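Section 4. Laying out the work surface

Read this section before placing anything in the booth. The layout in 4.2 applies to all Zilby slotted stands with round bases, part number 206.

4.1 Cleaning the surface

1. Wipe the gray surface from back to front with a dry microfiber cloth.
2. Go over it again with a second cloth, lightly dampened with water. Let it dry for ten minutes.
3. Check the rear corners at the foot of each frame post. Grit collects there.

Caution: Do not use glass cleaner or anything containing ammonia. It leaves a haze between the veins that shows up under the lights.

Small white specks are easy to miss on the dark finish. Look across the surface at a low angle, with the room lights off if you can.

4.2 Placing stands and pads

1. Take the stands out of the tray by the base. Do not lift them by the upright plate.
2. Set three stands on the surface, spread apart, each with its round base flat.
3. Press down lightly on each base. If it rocks, there is grit under it – go back to 4.1.
4. Lay the two black pads flat toward the right, one beside the other.
5. Smooth each pad outward from the center with your palm.
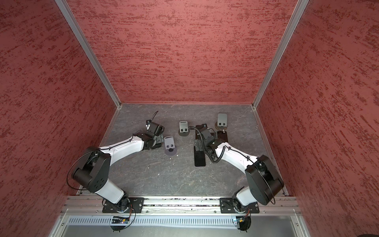
Figure 4-1. Slotted stands and black pads on the work surface, red wall panels fitted.

Note: The slots in the upright plate scratch easily. Keep metal tools away from them, and use the plastic gauge (part number 141) for checking slot width.

4.3 Wall panels

The red textured panels line the back and both sides. Dust them with a soft brush, following the streaks. Do not wet them. If a panel bows away from a frame post, loosen its clips, push it flat and tighten the clips again.

Replacement panels are listed under number 718 in the Ferrand parts list. Order all three together, as the shade of red varies between batches.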